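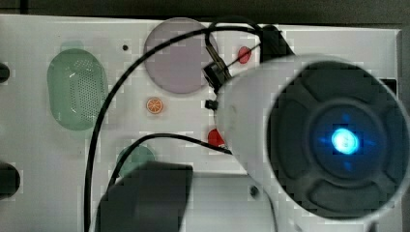 Does the worksheet have to cover the table and the small items on it, or only the arm and controller? one applicant asked after the last round, adding that the quote in hand stopped at the arm and that nothing else had been priced.

The worksheet covers the whole bench. The question came up often enough that the scope is now stated before the terms.

Call for participants: bench robot cost planning study

Uresari is recruiting 17 organizations for the second round of its study on how small labs and teaching departments budget for robot arms used in tabletop handling work. The study concerns planning and purchasing. It does not rate or recommend arms, and no vendor sees the responses.
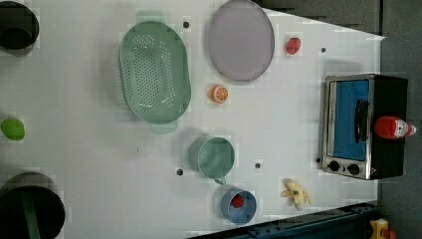 Halina Brecht
Equipment Planning Lead, Uresari, Trorkberg office

Scope

A participating organization must be planning to buy, replace or extend at least one bench arm within the next two budget years. Organizations that already own an arm are eligible if the planned spending includes a gripper, a controller, a second work surface or a service contract. The reference task for all cost sheets is kitchen handling: toy foods, cups, a plate, a colander and a toaster oven, set out on a white table within reach of the arm. Participants do not need to run this task. It is used so that reach, payload and surface area are priced on the same basis everywhere.

What participants do

Each participant completes the Donati worksheet twice, once before quotes are requested and once after the purchase order is approved. The worksheet has 592 lines, most of which will be blank for any one bench. Sections A through C cover the arm, gripper and controller. Section D covers the work surface, including drilling and mounting hardware. Section E covers cable routing and strain relief. In the first round, Section E was left blank more often than any other section, and those costs later appeared under general supplies. Please fill it in even if the amount is small.

Section F covers handled items and their replacement. Toy food is cheap per piece and is frequently left out of the plan. Enter it as a yearly cost.

Section G covers staff hours for setup, safety review and operator training. Use internal hourly rates. If your finance office will not release them, use the substitute rates on the last page of the worksheet and mark the box.

There is also one remote interview with the person who prepares the budget. It takes an hour. A second person from purchasing may attend.

Payment

Each organization receives $3000, paid in two equal parts after each worksheet is accepted. Travel is not required. Participants who want to check their sheets against a working bench may book a half day at the Bilcombe site at their own expense. Bench time there is limited and does not affect selection.

Data handling

Vendor names and unit prices are removed before analysis. Totals are reported by section only. A participant may withdraw before the second worksheet is accepted and keep the first payment.

How to apply

Send Form 1001 with a one-page description of the planned bench and its intended use. Attach a floor plan if one exists; a hand sketch with dimensions is acceptable. Do not attach vendor quotes at this stage. Applications without a named budget holder will be returned.

The call closes at 5 p.m. on the last Sunday in December. Notices go out in January, and first worksheets are due six weeks after the notice. Organizations that took part in the first round may apply again only for a different bench.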